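What we learned about house rules for a shared robot arm

I went into this project thinking the hard part would be the gripper code, and then I spent most of the term rewriting a rules sheet! Our team (the Solcombe group) had to set up a sorting task for the arm and also write the working rules the next class will follow. The old sheet ran to 28 rules, and I doubt anyone read past the first page. We cut hard, mostly by throwing out anything that said the same thing twice – there was a lot of that.

What stayed is pretty basic. Keep the table clear of anything that isn't part of the task. Hands off the table while the arm has power. One person runs the program and one person stays at the stop button, so that's 2 people minimum, every time. 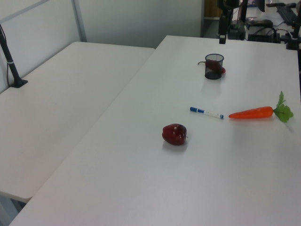
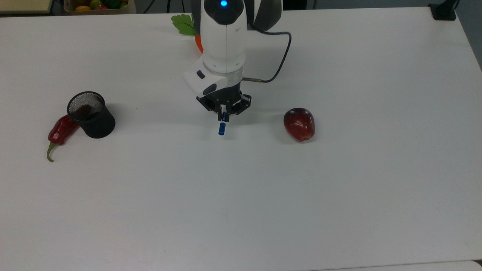
Do you need a second person if the arm is only running at slow speed? You do, because slow speed gives you more time to react but somebody still has to be free to hit stop.

The logging rule was the one we argued over. The Flostholm template wants a line for every run, and with 4,000 runs in the plan that sounded awful to me. We ended up letting the program write the log itself, and we only add a note by hand when somebody stops the arm. I'd still like a better form for those notes, and I never got to test our draft on the Clorley team before the November deadline.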